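Prelo
About us

Who we are

Prelo is a small research company in Bekport. We work on one question: how can a two-armed robot get good at ordinary household tidying when the only thing it has to learn from is people showing it how? We started out in a single room above a bicycle shop, moved twice, and now share a building with Rokia, who make grippers and motor housings and who have been patient with us over the years. We like this work a lot, and we hope that comes across on this page.

Most of what we do is about method. We don't sell a robot and we don't have plans to. We write up what we find, release our training recipes, and help other labs repeat our results. If you have come here from one of our papers and want the friendlier version, you are in the right place.

What we work on

Our main line of research is called Fröhlich. The name came from a whiteboard during our first week and it stuck before anyone had a chance to suggest a better one. Fröhlich is a way of training a robot on long household tasks by splitting each demonstration where the hands change jobs.

Think about picking up a messy floor. One hand deals with the bag, the other reaches for a wrapper. Then the wrapper goes in, and for a moment both hands matter together. Then the reaching hand is on its own again. People do this without noticing. A robot that learns from a recording as one long unbroken stretch tends to smear these moments into each other, so it opens its fingers early, or it starts toward the next thing while it should still be finishing with the last one.

Fröhlich looks for those handover moments and treats each one as a place where the robot should stop, check, and choose again. Between them it can move freely. At them, it has to compare what its cameras see with what the demonstrations looked like at the same kind of point. The check is quick, and in most cases it changes nothing. When it does change something, though, it is often the difference between a clean run and a mess.

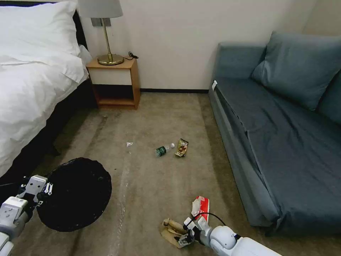

Litter pickup became our favorite test for this reason. It sounds easy and it is full of small decisions. Paper crumples differently every time. Clear plastic is hard to see on carpet. A bottle can roll and a wrapper can cling to a finger, and a trash bag has no fixed shape at all, so the robot can't memorize where the opening will be. There is no single correct order for picking things up, either, and our demonstrators all have their own habits. One works from the near side outward. Another goes straight for the biggest item. We used to ask everybody to follow the same order, and the training data looked beautifully neat, and the robots we trained on it were lost as soon as the first item was somewhere new!

So we stopped asking. The current set has 1,520 demonstrations, collected with no fixed order, and the variety turned out to be good for it. The robot has seen many ways through the same job and can pick up the thread from almost any point in the middle.

What we found

Our main result so far comes from a comparison we ran over one long stretch of testing. We trained two versions of the same model on the same demonstrations. One learned from whole recordings. The other used Fröhlich. Both then had 106 attempts at clearing a floor, with the items laid out from the same printed list of starting positions so that neither version got an easier draw.

A run counted as finished only if every item was in the bag and the robot had stopped by itself. The Fröhlich version finished 72 of its runs. The whole-recording version finished well under half of its own. We were very happy with that, and then we spent weeks trying to break it, and it held up. We changed the lighting, moved the bag, and swapped in packaging that wasn't in the demonstrations. Both versions got worse, as you would expect, and the gap between them stayed.

The failures taught us as much as the good runs. With the whole-recording version, most of the trouble came at the bag: the right arm let go too soon, or the item caught on the rim and the robot carried on as if it had gone in. With Fröhlich those errors dropped sharply, and what was left was mostly seeing. Thin clear plastic is still our worst item by a long way. The robot either misses it or pinches the carpet beside it. We have a new approach for that, using a second look from a lower angle before the reach, and the early numbers are encouraging but too few to lean on.

One thing surprised us. We had expected the extra checks to make the robot slower, and each single reach is in fact a little slower. Whole runs came out shorter, because there were fewer second and third tries at the same piece. Our testers noticed it before we had done the timing. They said the robot had become less fussy.

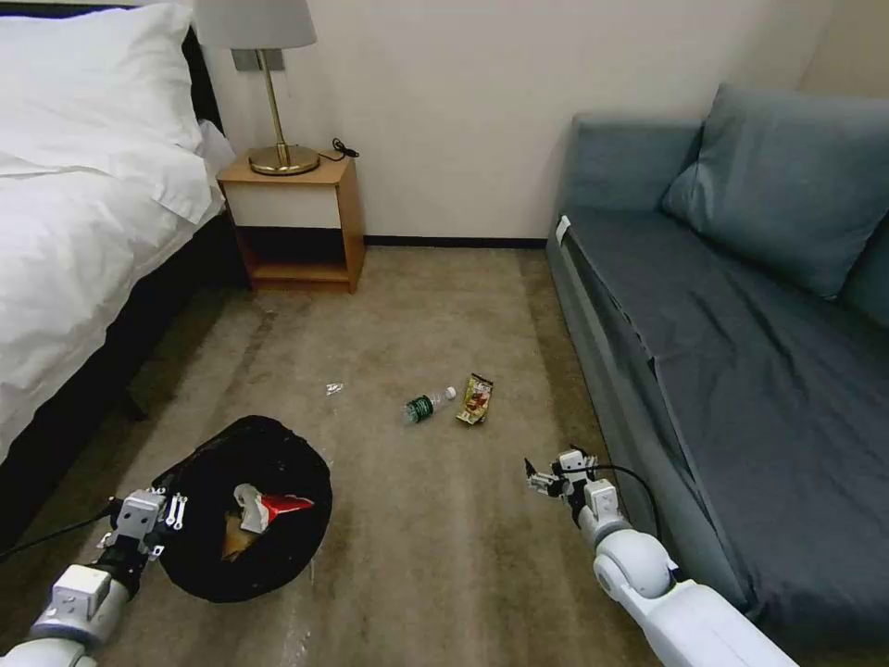
The longer the task, the more the method helps. On a floor with a single item, the two versions are almost even. By the fourth or fifth item they have drifted apart, and that makes sense to us: every handover is a chance to go wrong, and small errors add up when nothing catches them. We think the same should be true of other jobs where one hand holds something open or steady while the other does the fetching. Putting laundry in a sack is next on our list, and after that, filling a pillowcase. The pillowcase has beaten us so far.

How we work

We test in furnished rooms. Early on we used a bench with everything taped in place, and it gave us high scores and poor habits. Beds and sofas change how far an arm can swing. Carpet changes how an object sits and how it comes up. A robot that is fine at a bench can be clumsy in the gap between two pieces of furniture, and we would like to find that out early.

Every demonstration is done by a person steering both arms, and new demonstrators practice for 3 sessions before anything they do is kept. We don't throw away fumbles. If somebody drops a wrapper and picks it up again, that recording goes in, with the drop left in place. Robots need to see recovery, and for a long time we were cutting out exactly the part they needed most - a mistake we are still a bit embarrassed by.

We also keep a running log of every test, good or bad, and anyone on the team can read it. There is a column for the result and a wide one for remarks, and the remarks are the better read. "Waited a long time, then did it perfectly" appears more often than you might think. Several of our ideas began as a grumble in that column.

When we publish, we publish the failed runs too. A success rate on its own doesn't tell another lab much. Which item, at which handover, with which hand: that is the kind of detail you can build on, and we love getting messages from people who have found something in it that we missed.

A little history

The first version of Fröhlich was written to solve a very small problem. We had a robot that would hold a bag perfectly well until the other arm got close, and then it would let go. We added one check at that point by hand, and the problem went away. Then we added another by hand somewhere else. After a while the sensible question was whether the robot could find those points for itself from the demonstrations, and that question is still pretty much what we do all day.

Rokia came in when we needed fingers thin enough to pick up flat litter and strong enough to keep hold of a bag. They went through a good number of designs with us, and the shared building has made that easy. If a fingertip wears down, we walk down the hall.

Working with us

We host visiting students each June, usually for the whole month. You don't need a background in robotics. People have come to us from statistics, physical therapy and theater lighting, and all of them changed how we do something. Visitors spend their first days steering the arms, because it is the quickest way to understand the data, and it is also great fun.

Other research groups are welcome to ask for our demonstration set and our list of starting positions. If you run the comparison on your own robot, please tell us how it went, above all if the gap shrinks or disappears. We would want to know why, and we'll gladly help you look.

You can reach us through the contact form or come by the front desk in Bekport, where Prelo and Rokia share a doorbell. Press it twice for us.

Page last updated May 2018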